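4. Evaluation of the Esatix Hand-Held Gripper Kit

4.1 What the kit contains

The Esatix kit is sold as a complete package for collecting manipulation demonstrations without a robot arm. The buyer receives two hand-held grippers, a set of spare fingers, a charging dock, a calibration board and a one-year license for the Daler upload service. We bought one kit at list price and had no contact with the seller outside the normal support desk. Sharada Panicker and Petro Savchuk set up the kit in March, and the same two grippers were used for all of the work reported in this section.

Setup took one afternoon. Most of that time went to the calibration step, which the manual covers in a single page. The manual does not say how far from the board the gripper should be held, and our first two attempts were rejected by the software with no reason given. The support desk answered by email the next morning with a distance range, and the third attempt passed.

4.2 Tasks and operators

We chose household cloth handling as the test task. Cloth is a common reason for a lab to look at hand-held collection, and the product page lists laundry and tidying among its intended uses. Operators picked up small garments one at a time and put them down at a place named in the task sheet. They worked in ordinary furnished rooms and were told not to clear the space first. The items included socks, hand towels, children's clothes and small bags.

Operators wore their own clothes and were given no special training beyond a demonstration by Jayanthi Poojary and 20 minutes of practice. We did not correct an operator's grip or posture once recording had started. The aim was to find out what a buyer would get from the kit in normal use, with people who had not handled it before.

In total the operators recorded 1530 demonstrations. Each was started and stopped with the trigger button, and a demonstration in which the item was dropped was kept if the operator picked it up again before stopping.

4.3 Acceptance by the upload service

Daler checks each demonstration after upload and marks it as accepted, flagged or rejected. Of the 1530 demonstrations, 829 were accepted on the first pass. The rest were flagged or rejected, mostly for loss of tracking. The service gives a short code for each failure, but the list of codes in the documentation is not complete, and two of the codes we received do not appear in it. We asked about both. One was explained and the other was still open when we finished writing.

Chandrasekhar Amin went through the flagged demonstrations by hand and judged that many of them were usable. The service allows a flag to be cleared by the account holder, one demonstration at a time. There is no way to clear a group of them. For a lab that plans to collect at a larger scale, this is the part of the product we would most like to see changed.

4.4 Grip and finger wear

The fingers held thin and medium cloth without trouble. Operators reported more difficulty with thick items that had to be taken by a fold, and several said they closed the jaws twice to be sure of the grip. Figure 3 shows a recording view from the gripper, with a piece of black cloth held between the yellow fingers.

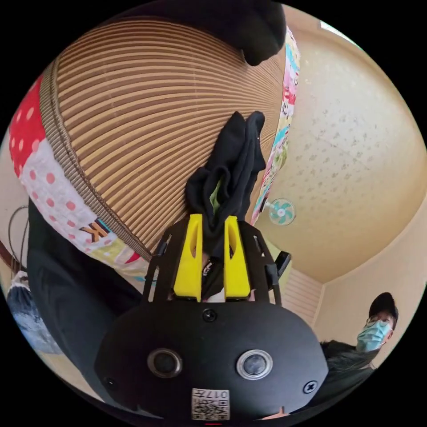 The fingers are fixed with a single bolt each and can be changed in a few minutes. We replaced one pair during the study after the contact surface became smooth. Spare fingers are sold in packs of four, and the price is fair for what they are. Sharada Rai also tried the softer fingers made by Dogbe, which fit the same mount. They gripped towels better but bent to one side on heavier garments, and we went back to the standard ones.

Weight was the most common complaint. Operators who worked for more than an hour at a time asked for breaks, and three of them changed hands partway through a session. The software accepts left-hand and right-hand use without a change in settings, but it does not record which hand was used. We added this to our own notes.

4.5 Comparison with the Brarari service

Brarari offers a similar gripper on a monthly rental, with checking done by its own staff. We used it for a short trial with the same task sheet. Its results came back more slowly, usually the next day, but the reasons for rejection were written out in full sentences and were easier to act on. The Esatix kit costs less over a year and leaves the lab in control of its own files. The trial was too short for us to compare acceptance rates between the two, and we do not report one for Brarari.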